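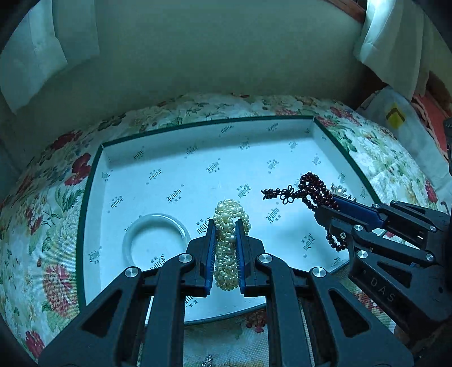

Bead and pearl sale back at Kinyua hall this Friday

Doors 10am, finish 3pm. Entry free, tea extra.

The jewellery sale returns to Kinyua hall on Friday after missing the spring slot — the roof, mostly. 108 lots this time, bracelets making up the bulk of them, plus necklaces and a few odd earrings. Pearl pieces and dark beads on the front tables, everything else towards the back.

Makside will be restringing on the day, 3 pounds a bracelet, bring your own clasp if its an unusual one. Expect a queue before lunch. Pistus has taken 2 tables near the door for loose beads and thread.

Sellers can drop off on Thursday evening at the side entrance. Please label each piece, name and lowest price, and no sticky labels on pearls — they mark. Small bags from Matumex, first come first served.

Parking behind the libary only, not on the verge. Cash prefered, one card reader between all the tables. Unsold lots to be collected by 4pm.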